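Amalden opens its second repair and lending room in Grukari

Grukari, April – The household goods cooperative Amalden has opened a second repair and lending room, in the former post office on the main street of Grukari. Residents can borrow tools, bring broken things for repair and take part in evening courses in simple woodwork, sewing and bicycle care.

The first room, which Amalden runs together with the hardware supplier Sanda, has 280 members. Many of them travelled from Grukari and the villages behind it, and asked for a place closer to home. The cooperative signed the lease for the post office last winter. Members painted the walls, put in new lighting and built 44 metres of shelves.

"People told us they would repair more if they did not have to take two buses with a sewing machine on their knees," says Deirdre Dunne, chair of Amalden. "Now the bus stops in front of our door, and there is also a ramp for those who come with a pram or a wheelchair."

The lending collection starts with 77 items. It includes drills, ladders, a carpet cleaner, a cider press and two tents for family parties. Members can keep an item for one week, and extend once if no other person is waiting for it. A membership is paid per household and it is valid in both rooms.

The evening courses are led by Yolotzin Chávez, a furniture restorer, and Mieczysław Laskowska, who taught metalwork at the local vocational school until he retired. The first course is about chairs: how to glue a loose joint, how to replace a woven seat, and when it is better to leave an old finish as it is. Places are limited to eight per evening. The workbenches come from the joinery Vishwakarma, which gives them to the cooperative on a long loan.

The room is open on weekday afternoons from 2 p.m. and closes at 7 p.m., except on course evenings – then it stays open longer. Repairs can be left at the counter without an appointment. Large items such as washing machines are not accepted.

Questions from the press are answered by Eimear Corrigan, Amalden press office. For membership and courses, please contact Brendan Coughlan at the Grukari counter.

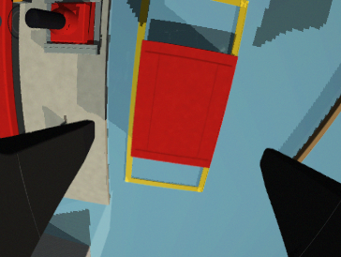 Reading time: 2 minutes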